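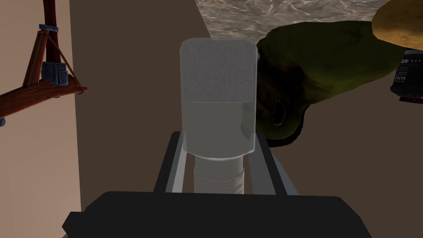
Frosted bottle, rounded corners.

Wednesday, July 10, 2019

Quick one, bus in 23 minutes and I still haven't found my other shoe.

So. Giving up bottled shampoo. Week 5. Hair is fine? Scalp took a while. First two weeks were bad, flat and waxy at the back, wore a hat to Macarena's birthday lunch and she made me take it off at the table. Thanks Macarena.

Using the plain oat bar from Strickland, the shop by the post office. Tried the Jasier one too, smells great but went to mush in the dish. Get a dish with holes. Cut the bar in half, keep the other half in a drawer.

Hard water is the real problem here. Vinegar rinse on Sundays, one spoon in a big mug of water, definately don't skip the second rinse or you smell like a salad all day. Ask me how I know.

Karim wants to know about beards. No idea Karim, try it and tell me.

Conditioner post in September maybe, if I find a bar I like. Travel stuff before that. Ok shoe found, going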